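Questions people keep asking about the Pesen Hall graffiti and the college's response. Written by a member of the Grorness College Students' Association and not approved by the press office. Last changed in March.

## What was found?

Anti-immigrant slogans, sprayed on the side wall of Pesen Hall and on two bike shelters next to it. We aren't going to repeat the wording. Anyone who walked to a 9 o'clock lecture that Tuesday saw it, and plenty of those people had it aimed at them.

## Was it cleaned off quickly?

The college says "promptly". Students first reported it before seven in the morning. The wall was covered with a sheet by lunch and scrubbed the next day. You can decide whether that counts as prompt. The bike shelters took longer, and you can still make out the shape of the letters on one of them when the light is low.

## Does anyone know who did it?

Not publicly. The police have an open case and the college says it is "assisting fully". We have asked what that means and were sent the same sentence again. Please don't post names in group chats. Two students have already been accused online with nothing whatever to back it up.

## Isn't there CCTV?

There is a camera over the main door. Whether it covers the side wall, and whether it was recording that night, are questions we put in writing. The reply said the college "does not comment on security arrangements". That may be fair enough during an investigation, but the same line was used last year when somebody asked why the car park lights were off.

## What is the Salcedo review?

Salcedo is the consultancy hired to look at how the college deals with hate incidents. It will interview staff and students and write a report. The college has promised to publish "the findings", and so far won't say if that means the whole report or a summary. The last review of this sort was published as a summary, two pages long, and one of those was the cover.

## How many people signed the petition?

903 when signing closed. There are around 3000 students here, so it isn't a majority and we have never said it was. It is a good deal more than vote in most of our elections.

## What did the petition ask for?

- A named person to report racist incidents to, with a phone number that gets answered
- The full review, published
- Working lights on the path behind Pesen Hall
- Student seats on the group that acts on the review

The lights have been agreed. The rest is "under consideration".

## Should I use the Zolum app to report something?

You can. Zolum is the reporting app the college brought in, and it gives you a reference number. What happens after that is less clear. Several students told us they got the number and then heard nothing. If you do use it, take a screenshot of what you sent and email a copy to yourself. In an emergency ring 999 first.

## Where can I talk to someone in person?

The association office is open on weekday afternoons. You don't need to book or give your name, and you can bring a friend. We can help you write a complaint or sit in on a meeting with you. We can't investigate anything, and we would be wary of any student group claiming it could.

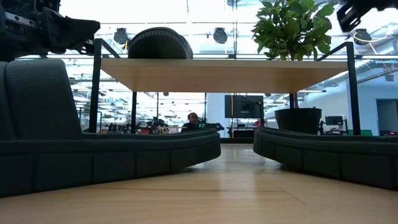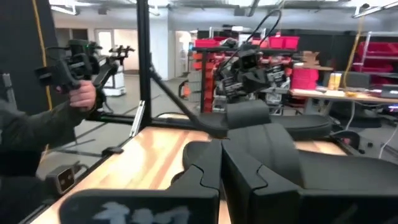 ## Will the college punish students for protesting?

We were told no one will be disciplined for "peaceful and lawful" protest. Ask who decides what is peaceful and the answer gets vague. If you receive a letter about the sit-in, don't reply to it until you have spoken to us.

## When will this page be updated?

When we have something in writing. Things said in corridors don't go on here.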